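Workroom notes, September

Cutting services, new canvas and a word about returns

The new waxed canvas has arrived at the Jandham warehouse and went onto the shelves at the end of last month. It replaces the heavier cotton we carried for several years, which the mill stopped weaving in the spring. Customers who bought the old cloth for apron making will find the new one a little softer in the hand and easier to get under a domestic machine foot. It comes in olive, navy, rust and a dark grey that we have listed as slate. The old brown is finished and we don't expect to find a match for it.

The canvas is sold by the half metre, with a minimum of one metre. A full roll is 30 metres, and anyone wanting the whole roll should ring first so we can set one aside before it is cut into. Rolls go out on a tube by carrier. Shorter lengths are folded unless you ask otherwise, and with waxed cloth it is worth asking, as a fold will leave a pale line. The line can be eased out with a hairdryer on a low setting and a rub with a soft cloth, but on the navy it takes some patience.

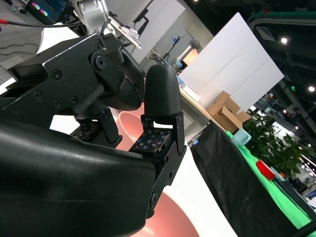 We have had a number of letters about needles. For two layers of the canvas a size 90 will do. For four layers, which is what you get at the corner of a bag, use a 100 or a jeans needle, lengthen the stitch to three and a half and go slowly. Don't pin inside the seam line. The holes stay in waxed cloth, and they will let water through. Clips are better, and we sell them in boxes of 75. Polyester thread is the right choice for anything that will be used outdoors. Cotton thread rots, usually at the bottom seam first.

Please don't put the cloth in the washing machine. Brush off dry mud, sponge with cold water and hang it up. When it begins to look dry along the folds it can be rewaxed with the Prarnico bar, which we now keep in the small size as well as the large. The small bar is enough for an apron or a tote. A jacket or a log carrier will need the large one.

The cutting service has changed slightly. Until now we have cut squares and circles for cushions and stools from any cloth in stock. From this month we can also cut to a paper pattern, as long as the pattern is full size, marked with the grain line and sent to us flat or rolled. We can't work from photographs or from a sketch with measurements on it. The charge is 16 pounds for up to six pieces, on top of the cloth, and patterns are sent back with the order. Allow a week longer than usual.

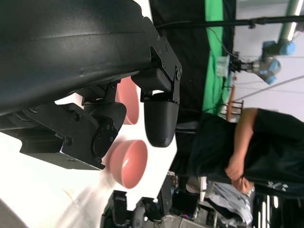 On the lighter side of the range, the Turcotte ticking stripes are back in all five widths. These are plain woven cotton with no coating, meant for mattress covers, bolsters and blinds, and they will shrink if washed hot. We suggest washing the cloth once at forty before cutting. The narrow red stripe has come in a shade darker than the last batch, so if you are adding to a set of curtains, write for a swatch before ordering. Swatches are free for up to four cloths.

The Talteck blackout lining has gone up in price. We held the old figure as long as we had old stock, and that ran out over the summer. The lining itself is the same: three pass, cream on both sides, and stiff enough to need a long ruler and a sharp wheel. There are 822 metres of it on the racks, so we should not run short before Christmas as we did last year. 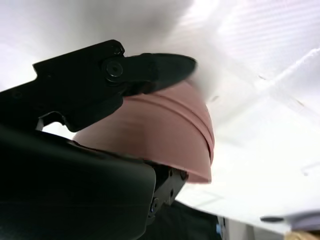 A note on returns. Uncut rolls, boxes of clips, wax and haberdashery can come back within a month if they are unused. Cut lengths can't be returned unless there is a fault in the weave or the coating, or we have cut them wrongly. Check the cloth before you put scissors to it — we can replace a length that is whole, but we can do very little about one that is already half a blind.

Remnants are listed on the back page as usual. There is a fair amount of the old brown canvas among them, all under a metre, and some ends of green ticking wide enough for a bench cushion. They are priced by the piece and can be added to any order at no extra postage.

The telephone is answered from nine until four, with a break at one for lunch.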